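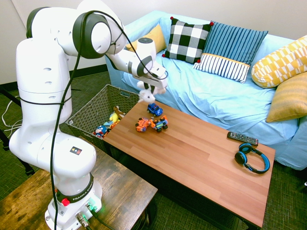 Rent out the main house or sell it now?

trirneck_owner
Posted August 2, 2026
We have a main house plus a small back unit on one lot. The main house is 1,000 square feet, original kitchen, tenants on a lease through January. The back unit is 529. An agent from Koubek says to sell while it's rented. My wife wants to wait and redo the kitchen first. Anyone been through this?

plandetti
Wait for the lease to end. Most people shopping for a house that size want to live in it, and they can't if there's a tenant in place. You'd be left with investors, and they offer less.

aka_duplex
Disagree. We sold ours with tenants in both units and had two offers the first week. The buyer liked having rent from day one. Depends on what they pay, though. Are they at market?

trirneck_owner
No. They're over 600 a month below what the place next door gets. Good tenants, so we never raised it much.

plandetti
Then an investor will price it off that low rent. That's my point.

aka_duplex
Or off what the rent could be. Ours did. Check your local rules on increases before you count on it either way.

lot272
I'd skip the kitchen. We put in new cabinets before listing and the buyers tore them out. Paint, fix the plumbing, clean up the yard.

plandetti
Agree on the kitchen.

trirneck_owner
Thanks. Is the back unit going to need permits shown? It was there when we bought.

lot272
Yes, pull the file at the city now. Ours took weeks to turn up.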